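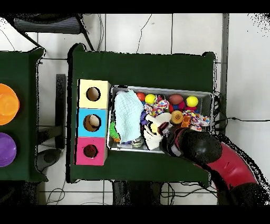 *A Prorkar arm over a tray of toys, with sorting boxes at left.*

**DINTHORPE, 2/29/24** – Prorkar today released Avuslow 2, an update to its software for teaching robot arms by remote control. The release adds a toy-sorting task set recorded at the company's Dinthorpe lab.

The set contains 2594 demonstrations. In each one, an operator steers the arm to pick an item from a metal tray and place it in one of three boxes through a round hole in the top. Items include balls, knotted rope toys and soft fabric toys. Joint positions, gripper opening and head camera video are logged together and saved as one file per attempt. Failed grasps are kept and labeled.

"Rope and cloth are hard to script," said Siobhán Fitzgerald, who leads data collection at Prorkar. "An operator finds a grip in a second or two. We record how the hand got there."

Avuslow 2 also changes how operators are trained. New operators complete 300 practice picks before their recordings enter a set, down from 500 in the previous version. A replay tool lets a reviewer trim idle time at the start and end of a recording. Nineteen operators contributed to the current set.

"The trimming used to be done by hand and took almost as long as the recording," said Tarek Yammine, software lead.

Current license holders can install the update now. A second task set, covering bowls and other nested items, is planned for August.

**Press contact:** Liam Ní Bhriain, Prorkar, Dinthorpe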